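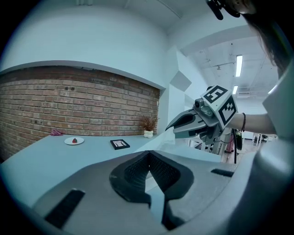
A reader in Pristham asks whether it's cheaper to buy one good gripper and share it, or two plain ones from the start. She has 300 dollars set aside and wants to practise clearing a kitchen table before spending anything on an arm.

Buy the two. Plenty of table jobs need one hand to steady and one to lift, and you'll find that out in the first week. If the money won't stretch, wait until it does. A matched pair bought together usually comes with the same pads and screws, so one bag of spares does for both.

Leave room in the budget for the small stuff. Set aside 100 dollars for pads, cables, printed tags and a spare camera mount. Pads go first. Keep them clean with a damp cloth and mild dish soap, and don't use anything oily near them.

Before you order, check these:

Weight in the hand. Hold a bag of sugar at arm's length for as long as you'd expect to work. If your wrist complains, look for a lighter model.

Opening width. Measure the widest thing you plan to pick up and add a bit. A plate is lifted by the rim, so width matters less there than a thin fingertip.

Soft things. A strawberry is a fair test of any gripper. Ask the seller to show you one being picked up and put down again.

Cable length. Measure from the power point to the far end of the table, then add the drop to the floor.

The Enomano pair and the Cunel pair were both in our price range last May. Cunel charged 40 dollars for freight and Enomano included it, but the Cunel pads were easier to change – no tools needed. Begović sells pads that fit either one.

Keep the box and the foam. You'll want them if a unit has to go back for repair, and they help with the resale price.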